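How to clean and seal a terrazzo surface at home

Traminix Home Notes
2023-04-27
104 shares | 22 comments

When we moved to our present apartment, the kitchen counter and the hallway floor were both terrazzo, and both were dull. The previous owner had washed them with vinegar for years. I have now done the whole work two times, once badly and once well, and I write down the method of the second time.

First find out what you have

Old terrazzo is usually chips of stone in cement. Newer terrazzo can be chips in resin, and many surfaces which look like terrazzo are tile or vinyl with a printed pattern. The method on this page is for the cement kind. If your surface is vinyl, wash it with mild soap and do not seal it.

To test, put a few drops of water in a corner and wait. If the water leaves a dark spot, the surface is open and it drinks. If the drops stay round, there is still some sealer on it, and maybe you need only a good wash. Try two or three places, as near the sink the result is often different from near the wall.

What you need

A soft broom or a vacuum cleaner with brush
Two buckets
Neutral floor soap (pH 7, it is written on the back)
Soft sponges and old cotton towels
Baking soda
White paper towels
A sealer for cement terrazzo, based on water
A flat applicator pad

I used the sealer of Rurkitz in the matte version. It cost me 28 dollars for the small can, and I had enough for the counter and the hallway. Do not buy anything with acid inside, also when the label says it is natural. Lemon and vinegar eat the cement and the marble chips.

Washing

Remove all dust first, because sand makes small scratches when you rub it. Fill one bucket with warm water and a little soap, and the other with only water. Wash a small area, let the soap stay a few minutes, then rub with the sponge in straight lines. Take up the dirty water with a towel before it dries. Then rinse with the clean water, and change this water often – I changed mine more often than I thought necessary and the last one was still gray.

Marks and stains

Look at the surface from a low angle with the window in front of you. On a pattern with many small chips it is easy to miss a mark from above, and a shadow can also look like a stain, so move the lamp before you begin to rub.

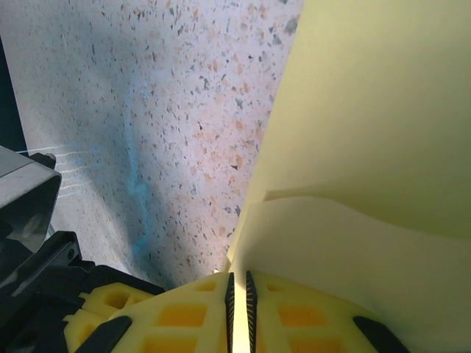
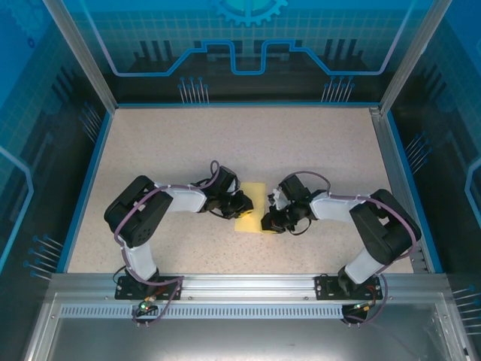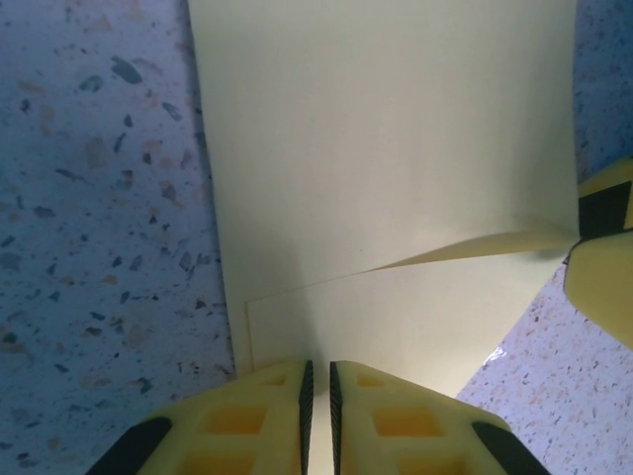
Light speckled surface, three views.

For marks of marker or crayon, start with soap and a sponge. If the color stays, mix baking soda with water to a thick paste, put it on the mark, and cover it with a damp paper towel. I leave it for 90 minutes and then I wipe it off. Coffee and tea usually need a second time. For oil, let the paste dry completely, so that it can pull the oil up.

Do not use a knife on candle wax. A plastic card is enough.

Sealing

The surface must be fully dry, and this takes longer than it seems. In December I waited two days with the heating on. In summer one night was enough.

Pour a little sealer in a flat tray and wet the pad, but not until it drips. Begin at the far corner and work toward the door. Make the layer thin. If you see a white puddle, spread it at once, as it will not become clear later. Wait the time written on the can and put a second thin layer across the first one.

Repeat the water test after one day. On my counter the drops stayed round everywhere except by the faucet, where I added a third layer.

After this

Wash with neutral soap only, and put something under wine glasses and cut fruit. On the counter I do the water test again every few months. The hallway I check less.

Share this page | 22 comments
Contact | Copyright Traminix Home Notes | Back to top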